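Open Day at the Sanasora Statistics Center, Trurkura
December 1, 2018

The Sanasora center opens its doors twice a year, once in spring and once in winter. I teach an introductory statistics course at a two-year college and went to the winter session to see how they run their service for small labs. The visit took most of a day, with talks in the morning and desk sessions after lunch.
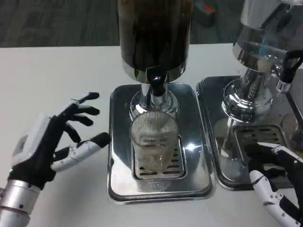
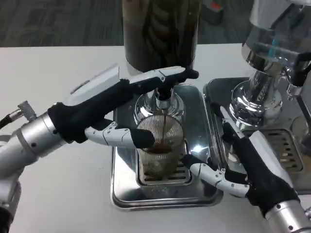
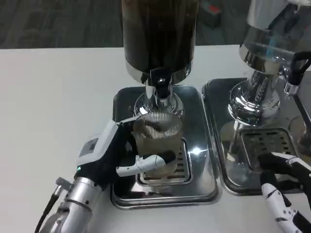

The first talk was on paired and unpaired designs, given by Vitória Pacheco, who heads the consulting desk. Her point was that most of the wrong tests that cross her desk come from people who forget how the data were collected. She kept to things any of us could picture. Take a clear ribbed glass under a tap and ask whether two machines fill it to the same level. If you fill one glass at each machine on the same morning, and do that on 13 mornings, you have 13 pairs and should work with the 13 differences. If you fill glasses at one machine in the first week and at the other in the second, you have two separate samples. The numbers may look the same on the page, but the standard error is not the same, and neither are the degrees of freedom.

She then put up a data set from a client, with the labels removed. There were 17 pairs. The unpaired test gave a P-value of 0.21 and the paired test gave 0.03. The client had run both and wanted to know which one to report. The answer was in the lab notebook, where each row had two readings from the same subject, so the paired test was the right one. She added that the client should have settled this before looking at either result.

The second talk covered Skurero, the program the center uses for sample size planning. You enter the smallest difference you care about, a guess at the standard deviation, the significance level and the power you want. The speaker entered a standard deviation and got a sample size of 40. Then he doubled the standard deviation and the number went up by close to a factor of four. Several people in my row wrote that down. I would have liked more on where the first guess should come from, as that is what my students always ask.

After lunch we could sit in on the desk sessions. I joined one on missing values. The client had dropped every subject with a gap in the record, and the consultant spent most of the time asking why the gaps were there. No test was run.

The last stop was the Cho room, where the center keeps its teaching materials. Printed tables of the t distribution are still on the shelf, and staff use them in the beginner course so that people see how the critical value changes with sample size. I took a copy of the October exercise sheet, which has a good problem on one-sided and two-sided alternatives.

Registration for the spring session is by email. Parking is behind the building, and the entrance on that side has no steps.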